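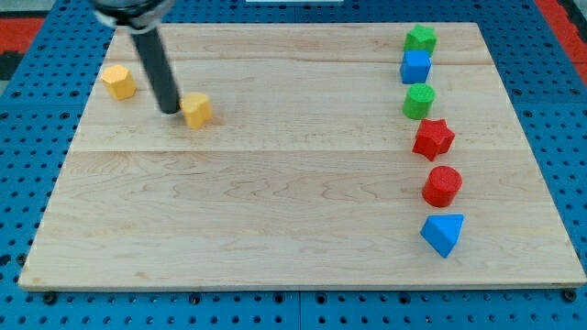 Do you need a two-finger gripper to compare arm controllers? For pushing tests you can skip it, because a plain rod with a rounded tip shows you more about the controller and less about the grip.

OK so that's the short version, and a bunch of you asked for the long one. Thread on what I've been up to with the Orkley and Holmgren controllers. Same arm, same rod, same blocks, same board. The only thing I swap is the box telling the arm where to go.

Why pushing? With a gripper, once the fingers close you've pretty much won, and a sloppy path gets hidden. With a rod you have to keep correcting. If you're off to one side the block turns, and now it's headed somewhere you didn't want. I love it. It's so petty.

Setup stuff first. Maple board bolted onto the blue pegboard platform. I went through two other surfaces before this one. Melamine was too slick and the blocks kept coasting after the rod stopped. Cork was the opposite, everything stuck and then jumped. Maple is a nice in-between and I had some!

Blocks are stars, cylinders, a cube, a triangle, and those squat yellow ones with all the flat sides. The yellow ones are my favorite for a first run. There's always a flat face close to where you want to push, so if the controller can't keep one of those straight, don't even bother with the stars.

Task is simple. Start with the colored ones over on the right, yellow ones on the left, and nudge one yellow block over next to its buddy without bumping it. Then send it back across the open wood. 10 runs per controller before I let myself have an opinion (I had opinions by run four).

Orkley first. Really smooth in the open. You can tell somebody spent time on the motion planning. But it slows way down right before contact, creeps, touches, and then sort of leans in. On the cylinders that lean is enough to start them rolling off sideways around the tip. Drove me nuts.

Holmgren is twitchier. It buzzes a bit when it's holding position and the moves look less pretty. But it corrects so fast! Block starts to turn, the tip slides over, block straightens out. I got more than 16 clean pushes in a row on the yellow one before I got greedy and tried to do it at full speed.

Full speed did not go well. The cube ended up on the floor.

Price, because people keep asking: I paid 699 for the Holmgren, used, with the cable. The Orkley is on loan so I won't quote a number for that one. If you're buying used, ask about the cable. Mine would've been a paperweight without it.

Now the stars. Both of them hate the stars. If the rod lands in the notch between two points you're golden, it's like the block was made for it. Land on a tip and the whole thing spins. Neither controller knows what a notch is, so that part's on the camera.

Which brings me to cameras. I've been running the Stivine overhead and it's fine on color, great on color really, but it gets the outline of the stars a little fat. Shadows, I think. I turned one lamp off and the outlines got tighter, then the blue cube and the blue triangle started getting mixed up. So the lamp's back on.

Živko Janevski wrote me after my last post to say I should be tuning the stiffness separately for approach and for contact. He was right, and I'm a little annoyed about how right. Soft on approach, stiffer once you're touching. The Orkley got a lot better. Still creeps, but the lean is mostly gone.

If you want to try that yourself, change one value at a time and write it down. I changed three at once, got a beautiful run, and could not get it back for an entire evening.

Rod notes, for the two people who care: long is nice because the gripper housing stays up out of the camera's way. Long also means it flexes. I thought I had a controller problem for a whole afternoon and it was just the rod whipping a little on fast stops. Slow the stops down before you blame the box.

Where I've landed for now: Holmgren for pushing, Orkley for anything where you're carrying something and want it to look calm. I'd like to get the Tillcombe arm in here next and rerun all of it, it's a bit heavier and I'm curious if the buzz goes away.

Settings for both are going up once I've cleaned up my notes. If you've got a rod tip shape you swear by, send it over, I'll print it and run it on the yellow blocks first.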